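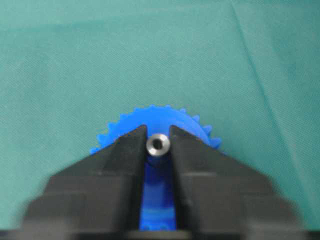

Reretti Judging Scores
Version 3, last updated 8 March 2022

Summary

Reretti Judging Scores is a table of judges' marks from televised talent and dance competitions. Each row is one mark, given by one judge to one performance in one episode. The set covers 89 seasons across four shows and is meant for work on scoring drift, order effects and agreement between judges. It holds no video, audio or still pictures.

Files

scores.csv: one row per mark
episodes.csv: one row per episode, with theme and air order
performers.csv: one row per act, keyed by act_id
changes.txt: corrections by version

All files are UTF-8, comma separated, with a header row. Empty cells mean the value is unknown. A zero is a real mark.

Columns in scores.csv

show_id: short code for the show
season: integer
episode: integer, counted from the season premiere
act_id: key into performers.csv
judge_id: anonymous code, stable within a show but not across shows
slot: running order in the episode, starting at 1
mark: the mark as announced on air
mark_max: highest mark allowed in that round
round_type: solo, team, duel or final

Marks are left on their original scale. Two of the shows moved from a 30 point panel total to individual marks partway through their runs. For the earlier seasons only the total is stored, and judge_id is set to PANEL.

Collection

Marks were typed in from episode recaps and checked by a second reader against the broadcast where a recording was available. Where recap and broadcast disagreed, the broadcast value was kept. Episodes with no recording carry the flag single_source in episodes.csv. Matching of act names between seasons was done with Nitov and then corrected by hand.

Known problems

Results shows are left out unless marks were given.
Guest judges share the code GUEST within an episode if there was more than one.
Slot is missing for 35 episodes.
Theme labels are free text. "Movie Night" and "Movies" are both present.
Viewer vote totals are not included and cannot be worked out from the eliminations.

Suggested split

Split by season. A random split by row puts the same act in both parts and inflates the results.

License and contact

Free for research and teaching with credit to the Reretti project. Send corrections to Estela Godoy with the show code, season, episode and a source for the new value.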